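Home Data Code Wiki Contact

We use cookies to remember your settings. Accept

# Skadach – tidying sponges with two arms

Welcome, and thank you for stopping by! Skadach is our student robotics club's set of recordings, 467 episodes in all, of two arms putting kitchen sponges on a small shelf. We began in September, and most of us had never wired a motor before (Kieran Moriarty still has the notes to prove it).
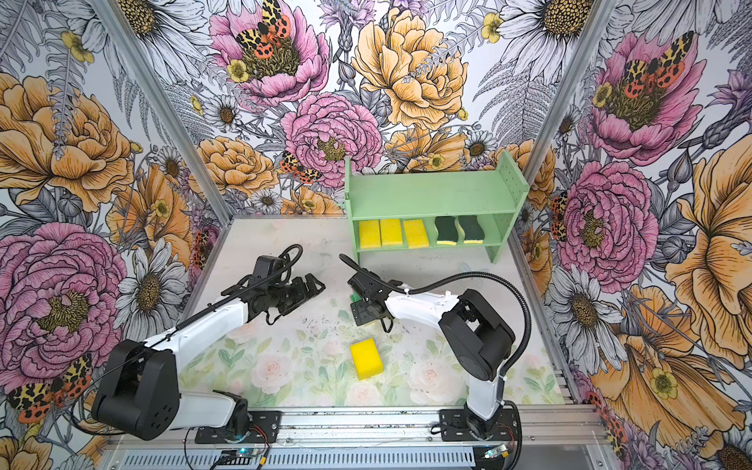
Episodes are sorted by the member who was driving, so you'll find a folder for each of us. Please hold back the 51 in `test` if you're training anything – Philomena Scanlon chose them with great care.

Bad joint readings are listed in `skip.txt`. Do write to Eoin Brophy if you spot more!

Last updated 2025-11-21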